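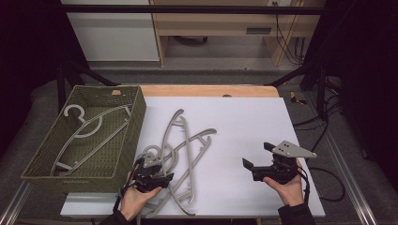
Hanger separation on the white board: one hanger in the basket, the tangled pile still to be worked.

Filed under: Reviews / Teleop & Data Capture

Rutero Handheld Gripper Pair, with the Dreletov Practice Guide
Reviewed by Duván Quintero

The Rutero pair ships with a printed copy of the Dreletov Practice Guide, 14 pages of rules for recording two-handed manipulation tasks. I used both for seven weeks at the Amberg bench and logged 1,106 episodes, most of them hangers, the rest towels and small boxes. This review covers the grippers briefly and the guide at more length. The hardware is easy to judge in an afternoon. The rules took longer.

Grippers

Each unit is a trigger-driven two-finger gripper with a cable out of the back. Finger travel is smooth and the spring is light enough for a two-hour session without hand fatigue. Grip on thin plastic bars is good when the finger pads are clean and poor when they are not. We wiped them at every break.

The cables are the weak point of the design. They leave the body at an angle that pulls on the wrist when the operator reaches across the table. Rutero supplies two hook-and-loop ties per unit. They are too short to go around a dark work sleeve and still close. I replaced them with longer ones from the supply drawer and had no more trouble.

The guide

Section 1 deals with the work surface. It asks for a matte board in one color, laid flat, with the target container on one side and the unsorted items near the center. It also asks for a clear area on the side opposite the container, wide enough to park a gripper with its fingers open. I would keep this section as written. Pale gray hangers on a white board are harder to make out than I would like, and the guide does allow a darker board for light items. We stayed with white for consistency across tasks. An olive-green basket gives much better contrast once a hanger is inside it.

Section 2 covers start and end states. An episode starts with both grippers above the surface and touching nothing. It ends when the moved item has been released and the gripper has withdrawn past the container rim. Partial states, such as a basket that already holds an item, are permitted if they are logged. Operators in a hurry skip the log entry. I recommend making the field mandatory in the recording software.

Section 3 is titled "Tangled Items" and it needs revision. Rule 3.2 says to separate items "with the nearer hand." For hangers this is incomplete. The hooks usually catch first, and the nearer hand often has no free bar to pull against. Our local wording is: one hand takes the hook, the other holds down a long arm, and neither lifts until the hook is free. With that rule in place, two new operators produced motion I could use on their first day. Under the original rule, both of them dragged the pile across the board.

Section 4 is on cables and floor clearance. It requires slack to run away from the feet and forbids loops in the walkway. Bench layouts with open aluminum rail at floor level need a stricter version, with cables fixed to the rail. Ospina, who maintains the guide, has a draft of this text and I understand it will be in the September revision.

Section 5, on naming files, is two paragraphs long and adequate.

Ratings

Grippers: 7 out of 10. One point off for the cable exit, one for the ties, one for pads that cannot be changed without a hex key.

Guide: usable as shipped for rigid, separate items. For hangers, replace rule 3.2 before training anyone on it.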